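Can a robot do the washing-up yet?

I get asked this more than anything else, usually by someone holding a tea towel. So for the December 2, 2018 newsletter I went back over my notes from Vomley, where Costel Vukčević and Taha Abou Zeid have been trying to teach an arm some very small jobs.

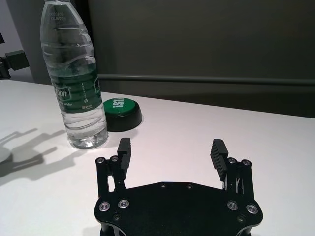 A bottle and a button

Picking up a bottle of water and pressing a big green button doesn't sound like much, does it? I thought so too, back in September. Then Taha showed me the log: 158 tries at the bottle, spread over 2 long afternoons, and the arm managed it around 80 times. Clear plastic is a pig, apparently — the camera looks straight through it and the fingers close a bit too soon or a bit too far over. Squeeze too hard and the sides buckle.

The button goes better. It stays put, it's a nice bright colour and you only have to come down on top of it.

What about the kitchen?

Costel reckons wiping a table is close, and loading a dishwasher is a long way off (he has a Garell at home and says he can't load that properly himself). On the shop floor it's easier, as everything turns up in the same spot. The packing line at Kashindye already runs 30 arms, though they only ever see one shape of box.

I'm going back in the new year, when they want to try mugs. Send me your most hated chore and I'll pass it on!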